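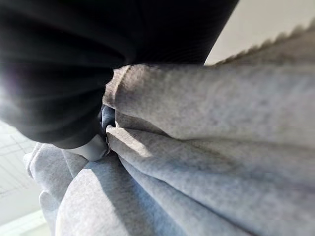 The Plonda Fleece in Heather Gray

If you've been with us at Drondau for a while, you already know we can talk about fleece longer than is polite. The Plonda is the one we reach for when the house is chilly at 6 in the morning and the coffee isn't ready yet. It's brushed until it has that soft, fuzzy surface, and it falls into big thick folds when you drop it over the back of a chair (which is where mine lives, I'm afraid, from October right through to spring).

The gray is a true heather, with darker flecks running all through it, so it's forgiving about lint and goes with pretty much everything you own. Petronella Jacobs picked the shade after a long August of looking at yarn cards, and we've never been tempted to change it.

Details
Item number: 1326
Fabric weight: 382 gsm, brushed
Fit: relaxed, order your usual size
Colors: heather gray only

Washing and folding

Wash it cool, inside out, and please skip the fabric softener! It flattens the nap and you'll miss it. Tumble on low or dry it flat. For folding, you want a nice roomy surface, and I do mine right on the living room carpet, the gray and white striped one, with both sleeves tucked in behind and the bottom brought up to meet the shoulders. 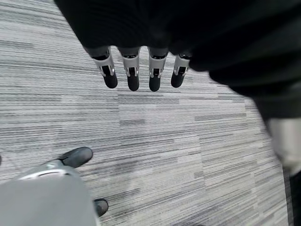 Smooth it out with the flat of your hand as you go, and don't press too hard or stack more than 5 in a pile, as the ones at the bottom lose their loft over a long summer in the closet.

Orders leave our Nostdale shop within 2 working days. If the size isn't right, send it back unworn and Austra Vaher will get the exchange out to you.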